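Hendale Open Workshop
Gallery: the task board

Welcome to the gallery page of our workshop. I am keeping this page since November, and I try to put here only the things which visitors ask about. In the last weeks the most asked thing was the white board with the blue pieces, so it gets its own page. English is my third language, please be patient with my sentences. If something is not clear, write to the workshop address and I will correct it.

The board belongs to the family of toys and exercise tools that have many names: busy board, activity board, peg board, dexterity board. At home we had one made from an old cupboard door, with a bolt, a light switch and a bicycle bell. My grandmother called it "the quiet door" and it kept three cousins occupied for a whole winter. The one in the workshop is a more modern relative. The idea is the same: many small jobs for the fingers are put together on one flat plate, and you can begin with any of them. 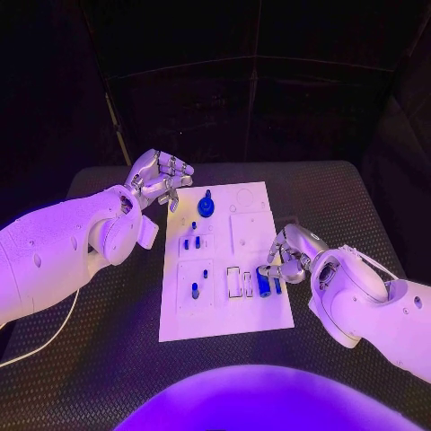

I like very much that the colours are so few. White for the base and blue for the pieces is enough. On our older board every piece had its own colour, and the small children were matching the colours and did not feel the shapes at all. When we changed to one colour, they started to turn the pieces in their hands and look at them from all sides. It was slower, but I think it was better practice.

A knob is usually the first thing that people touch. It is at a good height for the fingers and everybody knows from the kitchen what to do with it. The standing cylinders are the second favourite. A cylinder looks easy, but if you take it too near the top it leans, and if you take it too low your knuckles meet the neighbouring piece. My advice to visitors is to take it in the middle and to lift straight.

The recessed places are for the patient people. A shallow outline in a plate does not forgive much, and you must bring the piece in flat. Our neighbours from the Bepari repair group, who are mending watches and radios, like this kind of exercise the best. One of them spent a whole tea break on it and let the tea go cold.

A few words about the table, because it is also asked. We prefer a dark top under a light board. The edge of the board is then easy to see, also in the evening when the coloured lamps are on. A small blue piece can be harder to find on a dark table when it rolls away, so we ask everybody to work above the board as much as possible. The rule is written at the door and it is respected on most days.

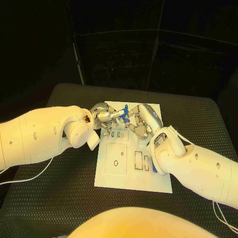 Both hands on one small blue piece, above the upper part of the board.

Work with two hands is a chapter for itself. One hand holds and the other one adjusts, and then they change. Beginners often want to do everything with the strong hand and forget the second one on the table. For this reason we have on the Fluvar exercise sheet a separate column for two-handed jobs. You pass a piece from left to right, you turn it between the fingers, you put it down with the other hand. Please do the column in both directions.

Some practical notes for those who would like to make a similar board:

Leave enough space between the pieces. Two fingers of free space is the minimum, more is nicer.

Round the corners of the plate a little. Sharp corners are not pleasant for the wrists.

Do not glue the board to the table. Many people like to turn it a bit to the side before they start.

Make spare pieces from the beginning. We made 100 for our old board and I was sure it was too many. We now have 65 in the box.

Pieces can be washed in warm water with dish soap. Dry them with a towel and let them lie overnight before you put them back.

The drawings of our old board are in the Cenell folder at the front desk, and you may copy them for your own use. The newer drawings are still not in order, I am working on it.

Page last changed: 14 April 2019
Visits to this gallery: 1,671
Back to all galleries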